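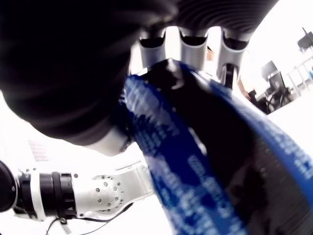 ハンドで青い包みをつかんだところ。奥に見えるのは白いアームと事務椅子。

掲示板トップ > 現場の自動化 > 職場の話

スレッド名:袋物の詰め替えにハンド付きアームを入れた職場、人の仕事はどうなりましたか

1 投稿者:kitaguchi_hozen
通販の出荷をやっている会社の保全担当です。うちは本社がKovnessで、倉庫はTernsideにあります。12月から、返品された袋物を検品して棚に戻す工程に、指のあるハンドを付けたアームを使い始めました。一番上の写真は手首側のカメラで撮ったものです。まだ倉庫の現場ではなく、机のある部屋での調整です。
対象の品番は2372あります。箱物は前から吸着でやっていて特に問題はありません。袋物は形が決まらないので、ずっと人の手でした。
聞きたいのは機械の選定ではなく人の側です。この工程には今2人ついていて、会社は「減らさない、役割を変える」と言っています。ただ役割の中身がまだ決まっていません。先に入れたところは何をどう変えたか教えてください。

2 投稿者:hakozume20
うちは食品の小袋です。1年ほど前に入れました。
人は減っていません。ただ、詰める仕事が「詰まらなかったものを拾う仕事」になりました。前は自分の速さで進められたのが、今は機械が止まったときに呼ばれて行く形です。手は楽です。気疲れは増えたと言う人が多いです。

3 投稿者:kitaguchi_hozen
>>2
呼ばれるのは1時間に何回くらいですか。それと、呼ばれる人は持ち場が別にあるんでしょうか。

4 投稿者:hakozume20
>>3
日によって全然違います。袋の材質が変わった日は続けて呼ばれます。静かな日は午前中一度も鳴りません。
持ち場は別にあります。ラベル貼りをやりながらです。これがよくなかったと思っています。両方中途半端になるので、来期から機械の番を専任にする話が出ています。

5 投稿者:marugoto_ya
現場の作業者側です。保全でも管理でもありません。
「役割を変える」と言われて一番困ったのは、時給の区分が前のままだったことです。止まったときの復帰操作、つかみ損ねの記録、新しい品番の登録の手伝いまでやって、区分は梱包補助でした。操作を覚えた人ほど呼ばれるので、覚えない方が得だという空気になりました。
機械を入れる前に区分の話をしてもらった方がいいです。入れた後だと「もう回っているから」で終わります。

6 投稿者:kitaguchi_hozen
>>5
区分の件、まったく頭にありませんでした。明日総務に聞いてみます。

7 投稿者:tetsu_line
水を差すようですが、指のあるハンドが本当に要るのか疑問です。袋物でも平らに置けるなら吸着でかなり拾えます。指は部品が多く、保全の手間が増えます。人の役割の話をする前に、そもそも入れるべきかどうかでしょう。

8 投稿者:kitaguchi_hozen
>>7
吸着は試しました。つるつるした袋は吸いますが、中身が偏っていると持ち上げたときに傾いて落ちます。返品なので、しわが寄っていたり口を折ってテープで留めてあったりで、平らに置けるものの方が少ないです。出荷前の新品なら吸着で十分だと私も思います。

9 投稿者:tetsu_line
返品でしたか。読み落としていました。それなら話は変わります。
ただ保全の手間の件は残ります。指の表面の減り、ケーブルの取り回し、ここは誰が見るのか決めておかないと、結局その2人にいきますよ。

10 投稿者:stital_soko
Stitalportの倉庫で班長をしています。同じく返品の処理です。
うちで変わったことを書いておきます。
朝一番の仕事が、手袋をして仕分け台に立つことから、前日の失敗一覧を見ることになりました。つかめなかった品番が画面に出るので、それを「置き方を変える」「人がやる」「メーカーに相談」に分けます。最初は私がやっていましたが、今は現場の人が交代でやっています。袋を触ってきた年数が長い人の方が判断が早いです。粉物は角を立てて置く、二重の袋は外側をつままない、といったことは私の知らない話でした。
悪い方も書きます。会話が減りました。前は台をはさんで向かい合っていたのが、今は柵の外から画面を見ています。休憩の取り方もばらけて、昼を一人で食べる人が出ました。数字には出ませんが、辞めた人の面談でこの話が出ました。

11 投稿者:marugoto_ya
>>10
会話の件はうちも同じです。新人が隣で見て覚えるということもなくなりました。
失敗一覧の仕分けは区分が上がりましたか。

12 投稿者:stital_soko
>>11
手当が付きました。当番の日だけです。区分は同じままなので、そこは不満が出ています。

13 投稿者:ao_kumade
手首のカメラの映像、うちでは作業者がかなり気にしました。自分の手や顔が映るんじゃないかと。
導入の説明会でどこまで映るか、どれだけ残すかを紙で出したら落ち着きました。口頭だけのときは全然だめでした。

14 投稿者:kitaguchi_hozen
>>13
写真でも奥の椅子やモニターまで普通に映っています。人が通れば映ると思います。保存期間は決めていなかったので、紙にします。

15 投稿者:hakozume20
>>13
うちは説明なしで始めて、後から揉めました。紙を出すのに賛成です。

16 投稿者:ellwood_kaizen
Ellwoodの工場で改善担当をしています。少し違う意見です。
手当や区分も大事ですが、うちでは手作業の台を1つ残したのが一番効きました。理由は2つあって、機械が止まった日に出荷を止めずに済むことと、手の感覚を忘れないことです。半年機械の番だけした人に手でやってもらったら、思ったより遅くなっていて本人が落ち込んでいました。
最初の予算には台を残す話が入っていなかったのですが、現場のTia Blackburnさんが通してくれました。場所は取ります。経理には今も言われます。

17 投稿者:tetsu_line
>>16
台を残すと、機械の調子が悪いときに全部そこへ流れませんか。直さずに人で吸収するようになって、いつまでも機械が良くならない。前の職場がそれでした。

18 投稿者:ellwood_kaizen
>>17
流れます。なので台に回した数は毎日書いて、増えたら保全が見に来る決まりにしています。守られない週もあります。

19 投稿者:marugoto_ya
私は残す方に賛成です。遅くなった人が落ち込むのはよくわかります。
機械の番だけだと、その日に何をしたか家で話せないんですよ。「今日は3000やった」と前は言えました。今は機械がやった数です。

20 投稿者:tetsu_line
>>19
気持ちの話はわかりますが、重い箱の前で一日中立っているよりはいいと私は思っています。腰を悪くした人を何人も見たので。

21 投稿者:marugoto_ya
>>20
腰は確かに楽になりました。そこは否定しません。

22 投稿者:kitaguchi_hozen
総務に聞いてきました。
区分の見直しは来年度の改定まで動かせないそうです。その間は復帰操作と品番登録に手当を付ける案を、倉庫長のDerek Bloxhamさんから上げてもらうことになりました。通るかどうかはまだわかりません。
指とケーブルの点検は保全で持ちます。これは私の判断で決められました。
手作業の台は残す方向です。回した数を書く欄を日報に足しました。
一つ相談ですが、失敗一覧の当番は毎日交代と週交代のどちらがやりやすいですか。

23 投稿者:stital_soko
>>22
うちは毎日交代で始めて、週交代にしました。毎日だと前の日に何を試したかが伝わりません。ただ日曜も動かしているなら、休みの人の分をどうするか先に決めてください。

24 投稿者:hakozume20
週交代の方がいいと思います。引き継ぎのノートは紙が結局読まれます。

25 投稿者:kitaguchi_hozen
日曜も動かしています。週交代で組んで、日曜だけ保全が一覧を見る形で始めてみます。手当の返事が来たらまた書きます。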